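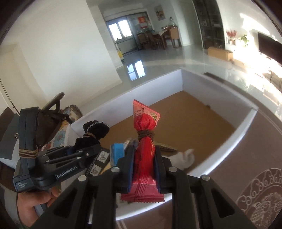
Knocking in a new cricket bat at home

I bought a new bat in April, a Coler, short handle, lovely thing, and for the first time in my life I decided to knock it in properly myself instead of paying the shop to put it through their machine. My last bat went at the toe after half a season at Lulcombe (a yorker in the second team, and not even a quick one!) and I'm fairly sure that was my own fault for using it in the nets the day I got it home.

So what follows is how I did it, in the order I did it. If your bat came with its own instructions and they say something different, go with those, particularly if you want to keep the guarantee.

What you need

A bottle of raw linseed oil. Raw, please, not boiled, they're sold next to each other in the hardware shop and the labels look nearly the same. Then a soft rag you don't mind throwing away, some very fine sandpaper, a wooden mallet and an old ball in an old sock. You can buy a mallet with half a ball stuck on the end, but I used the plain Wallon one my brother left here and it's been fine. A clear face sheet and some edge tape if you're going to cover it afterwards.

Oiling

First check whether your bat wants oiling at all. If it already has a full plastic face on it, leave the front alone and just do any bare wood on the back, the edges and the toe.

Mine was bare. Put a small puddle of oil on the rag, and I mean small, a teaspoonful does the whole blade. Wipe it over the face, the edges and the back, going lightly round the stickers. Don't oil the splice (the V where the handle goes in) or you may loosen the glue. Go easy on the toe as well. It drinks up whatever you give it and ends up heavy.

Lay the bat flat, face up, overnight. Don't stand it up in a corner, the oil creeps down to the bottom. The next evening I gave it a very light rub with the sandpaper and did a second coat, then the same again, so three coats in all. Three is plenty. An older player at our club oils his every week of the year and you could use it to prop up a shed.

Keep it well away from radiators while this is going on. And spread the oily rag out flat outside to dry before you bin it, because a scrunched-up rag with linseed oil on it can heat up and catch fire all by itself. I had no idea about that until I read the bottle.

Starting with the mallet

Leave the bat a day after the last coat. Then find somewhere you won't be hated. I started in the kitchen at half past nine on a Tuesday and was asked to stop by twenty to ten. The garage is better.

Sit down with the bat across your knees on a folded towel, face up, and begin tapping in the middle of the blade. Gently! You want about the force you'd use to crack the top of a boiled egg. Work up and down the area where you'd normally hit the ball, overlapping each tap with the last one, and stay off the very edges and the bottom of the toe for now.

I did 20 minutes at a time and then stopped, mainly because my wrist had had enough. The leaflet with mine asked for 960 taps before the first net, which made me laugh, and then of course I tried to keep a tally and lost it somewhere in the second evening. I went by time after that. Over the next few sessions, hit a little harder each time, until you're striking it with the weight of a decent drive. If you see dents, you've gone up too quickly, so drop back.

Edges and toe

These are the bits that get missed and the bits that break. Hold the bat so the mallet comes in at an angle, 45 degrees or thereabouts, and roll the edge round with lots of soft glancing blows. You're trying to get it slightly rounded. Never hit the edge straight on, and never hit the bottom of the toe straight on either. For the toe, work along the lowest part of the face the same way, with glancing blows.

I gave the edges two full sessions on their own. It took eight sessions altogether, spread over a fortnight.

Checking it's ready

Drop an old, soft ball on the face from waist height, or bounce it up and down on the bat. Early on mine sounded dull and a bit clacky. By the end it had a rounder sound and the ball came up off it with far less effort. Look for seam marks too. A few faint ones are normal, but if a gentle hit leaves a proper dent, do another session or two.

Then play it in. Get someone to give you short, soft throw-downs with an old ball, defensive shots only, and after that a quiet net against the slower bowlers. No new balls, no bowling machine and no slogging for the first couple of nets, however good it feels.

Covering it

I put the face sheet on last. Wipe the blade down, make sure the oil has dried right in or the sheet won't stick, and peel the backing from the top a little at a time, smoothing out the bubbles with a cloth as you go. I used Yazzie tape down both edges and trimmed it with nail scissors. There's one bubble near the left edge that I still can't get out.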